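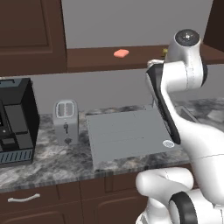
Plans de travail en pierre : Besia révise ses consignes de pose et d'entretien

Mardi 27 février. Le fabricant de surfaces minérales Besia publie une nouvelle version de sa notice technique pour les plans de travail de cuisine en marbre et en pierre reconstituée. Le document remplace l'édition de juillet et s'applique aux dalles sorties de l'usine de Plemorstead, quelle que soit leur finition.

La principale modification concerne les joints. Sur les linéaires dont la longueur dépasse 3 320 mm, un raccord devient obligatoire, avec un jeu de 2 mm rempli d'une colle époxy teintée. L'ancienne notice laissait ce choix au poseur. Le raccord ne doit tomber ni au droit de la découpe de l'évier ni au-dessus d'un lave-vaisselle, deux emplacements où les variations de température et d'humidité sollicitent le plus l'assemblage.

Les conditions de support sont également précisées. Les caissons doivent être réglés de niveau avant la prise de cotes définitive, et tout calage ultérieur sous la dalle est exclu. Les porte-à-faux sans console sont limités aux retours de faible profondeur. Pour les îlots, Besia demande une structure métallique indépendante du mobilier dès lors que le plateau déborde sur deux côtés.

Côté protection, le fabricant abandonne la cire de finition au profit du Shezi, un hydrofuge oléofuge en phase aqueuse appliqué en deux passes croisées. Le produit pénètre dans la porosité de la pierre sans former de film, et l'aspect mat ou adouci du marbre est conservé. Selon la notice, le traitement supporte jusqu'à 1 000 cycles de nettoyage au détergent neutre avant renouvellement. Il ne protège pas contre l'attaque acide : le jus de citron, le vinaigre et les détartrants continuent de marquer les pierres calcaires, traitées ou non. Les traces ternes qui en résultent relèvent d'un repolissage local.

Les produits chlorés, les poudres abrasives et les éponges à face verte restent proscrits. L'usage d'une planche à découper et d'un dessous-de-plat est recommandé sur toutes les références, y compris les plus dures. Les différences de veinage entre deux tranches d'un même bloc ne constituent pas un défaut ; le client peut demander à valider le calepinage avant la coupe.

La notice révisée est jointe aux commandes livrées depuis le dépôt de Tomham. Les chantiers dont les cotes ont déjà été relevées peuvent être achevés selon l'ancienne version, à condition que la date du relevé figure sur le bon de fabrication. Les conditions de garantie sont inchangées.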